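Small rules for a long afternoon: talking robot practice at Tredlow

The practice guide at Tredlow began life as a sheet of paper taped to a cupboard door. It had 4 rules on it. The version in use now has grown a good deal, and the woman who keeps it up to date is delighted by every new line.

"I love a rule that came from a bad afternoon," she says. "You can nearly always tell which ones did. They're short and a bit cross."

Tredlow teaches robot arms to handle ordinary tools: picking them up, putting them down, passing them along. She runs the sessions with a team of operators, and she also sits with two partner groups, Vilance and Mandov, who are trying to agree on a shared set of working rules. I expected the conversation to be about safety fences and stop buttons. We did get to those, but she wanted to start with tidiness.

"People think good practice is the big red button," she says. "Of course it is, and we test ours every morning before anything moves. But most of what goes wrong in a day is so much smaller than that. Somebody changes a container halfway through and doesn't write it down. Somebody starts a run with a hand still in reach of the arm. Those are the things I want in the guide."
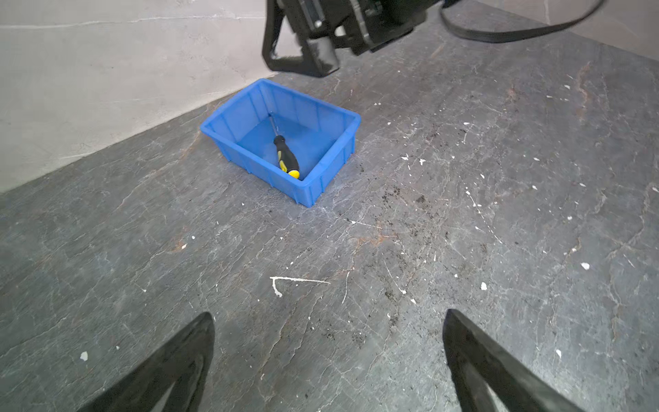 The rule she is proudest of covers what may sit in the work area when a run begins. It says the operator must name each object in the log, in plain words, along with what it is resting in or on. "Black and yellow screwdriver, blue plastic tray, dark floor," she recites. "Say which way the handle lies, and if there are white paint specks on the floor, write that too! Another team reading it at Mandov should be able to set up the same thing without ringing us." She would like every log to be readable by someone who has never met the person who wrote it, and she says the operators have become rather good at it, even competitive.

Cables get a page to themselves. Hers asks for enough slack that the arm can reach its furthest point without pulling, and for someone to move it there slowly, by hand control, at the start of each shift. "Slowly" is defined, which pleased me. Nothing goes above 400 millimetres a second while a person is setting up, and 2 people must agree before that limit is lifted.

"Vilance thought that was fussy," she says, laughing. "Then they tried it for a month and asked if they could borrow the wording."

What about the rules that didn't last? There were plenty – she once had operators sign off every single grasp, and by run 695 they were signing without looking. That one has gone. Now they check at the start, at any change of object, and after any stop, whoever caused it.

"A check you do with your eyes shut is worse than none, I think, as it looks so good on paper. I was sad to lose it, because I'd made a lovely form."

The shared rules are still in draft under the working title Phí, and there is an argument going about who may restart an arm after a stop. Tredlow wants it to be the person who pressed the button. Mandov wants the shift lead. She can see both sides, and spends a happy ten minutes giving me both of them, with drawings.

Before I leave she shows me the original sheet, kept in a plastic sleeve. Rule one, in capital letters, is "Tell the room before you move the arm." It is still rule one in the current guide, and she says it will be in the next one as well, whatever else the three groups decide by January.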